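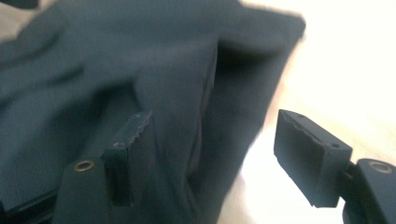
Every household owns one gray piece of cloth that has no fixed job. It may have been bought as a throw, or as a cover for something since given away, and it has spent the years after that being moved from chair to chair. Mine came from Wustimard in a sale, and I have folded it badly so many times that I now consider myself qualified to give advice. The trouble with dark gray is that it hides everything until you put it near something pale. Bunched up against all that bright white and cream, the cloth looks faintly blue-green, and the one deep fold down the middle goes so dark you could lose a set of keys in it. I have lost a set of keys in it.

So, folding, storing and generally getting along with a big soft cloth. These are the tips that have survived at my house.

Start with the pockets

Before you fold anything, run your hand down every deep crease. You are looking for pens, hairpins, and the remote. Then shake the cloth outside, downwind, with your mouth closed. I learned the last part separately.

Find an edge and keep it

A big cloth has four corners and will show you none of them. Don't go digging in the middle. Pick up any bit of edge and walk your hands along it until you hit a corner, then pinch that corner and keep walking with the other hand. When you have two corners, hold them apart and let the rest hang. Gravity does more for creases than I ever have.

If the cloth is longer than you are tall, drape it over a door or a shower rail and work from there. Folding on the floor is also possible, and you will pick up whatever the floor has been saving.

Fold in thirds

Halves look tidy for as long as it takes to carry them to the closet. Thirds hold together better, and the raw edge ends up tucked inside where it can be as ragged as it likes. Fold lengthwise first, smooth it with your forearm, then roll or fold toward the closed end. Rolling is kinder to anything thick and fuzzy, and it spares you the permanent line across the middle that makes a throw look like a road map. 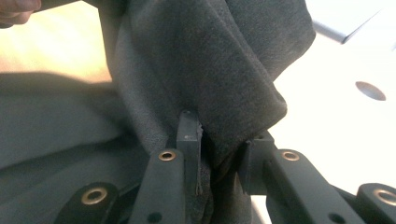

Fuzzy side, close up: a thick rolled edge on the right and one stray fiber hanging down.

Leave the stray strands alone

Everyone wants to pull them. Don't. Snip a loose strand close with small scissors, or if it's a long one on a knit, ease it through to the back with a blunt needle. I pulled one once on a Monday evening and was still dealing with it at bedtime.

For the fuzz itself, a clothes brush used in one direction beats any gadget. I own a Plustia fabric shaver and it works well, in the sense that it removes fabric. Sticky rollers are fine for pet hair, though on a felted surface they lift some of the cloth along with the cat.

Washing

Read the label. If you cut the label off because it scratched, wash the thing cold and by itself, on the slowest spin you have, and dry it flat. Wool felt and a hot wash will give you a very nice potholder. Use half the soap you think you need. My bottle of Wuvum promises 1000 fresh mornings on the front and asks for two capfuls on the back, and I've stopped believing either side.

Where to put it

Not the top shelf, where you'll pull it down on your head in April along with the spare pillow. A low shelf or an old McAlister crate does nicely. Put the rolled edge facing out so you can grab it without unrolling the lot, and keep it away from anything with Velcro.

Two cloths of the same gray should be stored in different rooms. I kept mine together for a whole winter and spent it trying to find the fourth corner of something that had eight.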